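Suvarna Language Learners' Board
Course choice and placement
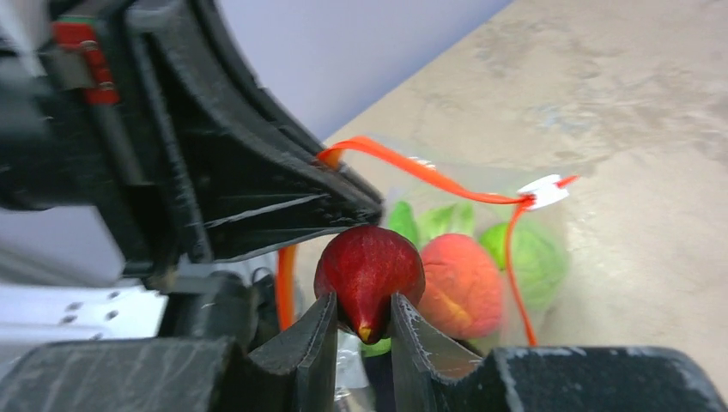
Skipping the first term of evening Italian?

Posted by Dennis Barasa, September 21, 2018

I did a year of Italian at school and have finished the Bornora audio course, all 52 lessons. The college at Trellevden offers Italian 1A, 1B and 2. I can read simple articles and order a meal, but I have never written more than a postcard. Can I go straight into 1B, or do they make everyone start at 1A? The prospectus only says "or equivalent".

marta_k
You can ask for the placement test. It is a written paper with 39 items and then a short chat with a tutor. I took it in April and was put in 1B. The written part has a lot of past tense, so revise passato prossimo and which verbs take essere. They also want a paragraph on your family or your job. Audio courses are weak on spelling, so practise double consonants. Email the language office to book, as you can't do it at enrolment.

oldgreg
Just do 1A, it's easy and you get to know people. The book is the same for both terms anyway.

Pilvi
The book isn't the same any more. 1A uses the Vakitz reader and 1B starts on the second volume. If you are put in 1B and find it too hard, you can move down during the first two weeks without paying again. Moving up is harder because 1B fills first. I would take the test and go by the result.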